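Caring for a Butcher-Block Table in a Home Workshop

I have worked on wooden tops for many years, first in my uncle's kitchen and now in my own small workshop, and the same questions come to me again and again by mail.
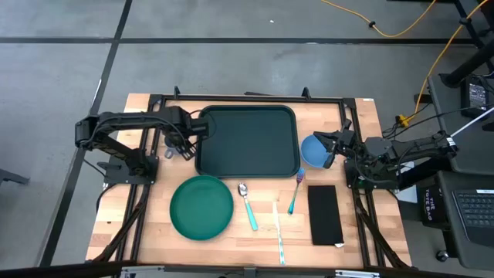 The most common question is which oil to use. My answer is food-grade mineral oil, even if no food will ever touch the table. It has no smell, it does not go bad, and you can buy it in any drugstore. Olive oil and sunflower oil become sticky and later they smell. I made this mistake with my first table and I had to sand all of it again.

How to oil

Clean the top the evening before and let it dry for the whole night. Pour a little oil in the middle and spread it with an old cotton T-shirt, always along the grain. Do not forget the ends, where the grain is open. The ends drink much more than the top, so give them a second coat while the first one is still shiny. Wait 40 minutes, then wipe away everything that the wood did not take. If the surface feels greasy the next morning, you left too much, and one more wipe with a dry cloth will repair it.

A new top needs oil once a week in the first month. After this, I do it every 3 months, and one time extra in the winter when the heating is on. My wife writes it on the kitchen calendar, otherwise I forget.

Please spread the oily cloths flat outside until they are stiff, before you throw them away. With mineral oil the danger is small, but with linseed or tung oil a cloth in a ball can catch fire by itself. I prefer to have the same habit for all of them.

Stains

For a coffee ring or a tea ring, put coarse salt on the spot and rub it with half of a lemon. Leave it five minutes, wipe with a damp cloth, and dry it at once. Oil this place again the next day.

Black marks are a different thing. They come from iron, for example a wet can or a screw left overnight on damp wood. Lemon helps a little. For the bad ones I use oxalic acid, sold as wood bleach, with gloves and an open window, and I rinse three times. Do not use it where you cut food.

Dried glue I remove with a card scraper held almost upright. My neighbor Jae-hoon Wi uses a plastic paint scraper and a hair dryer and he gets the same result, only slower. Do not hurry with a chisel. The corner will dig into the wood and then you have two problems.

Sanding

If the top is rough, start with 120 grit and finish with 220. Finer than this is wasted work, and the oil goes in less well. Always sand along the grain. Between the grits, wipe the top with a damp cloth and let it dry. The small fibers will stand up and the next paper takes them off. When you skip this step, the table becomes rough again after the first wet cloth.

Screws and clamps

Wood moves across its width with the seasons. I measured my top in March and again in August and the difference was almost 3 millimeters. If you attach the top to its legs with screws, make the holes in the brackets long, as slots, so that the screw can travel. A top which is held too tight will bend or crack.

Under every clamp I put a small piece of scrap wood or thick leather. Cork also works, but it breaks after some months. If you already have a dent and the fibers are not cut, lay a wet cloth on it and touch it with a hot iron for a few seconds. Repeat 4 or 5 times. Most of the dent comes up. Let it dry one day before you sand.

Daily things

Wipe up water when you see it. Never leave a wet cloth lying in one place. Keep the table away from the radiator, or at least turn it sometimes, so that not always the same side becomes dry. For washing, a few drops of dish soap in warm water is enough. I tried a special spray once and it left a white film, which I needed two evenings to remove.

Hsiu-ying Yeh wrote to ask me about beeswax. Yes, you can use it, one part wax to four parts mineral oil, melted slowly in a jar standing in hot water. It gives a nicer touch and water stays on top longer. Put it on after the oil, when the wood is full, and polish it with a clean cloth the next day. The rest keeps in the closed jar for a year or more.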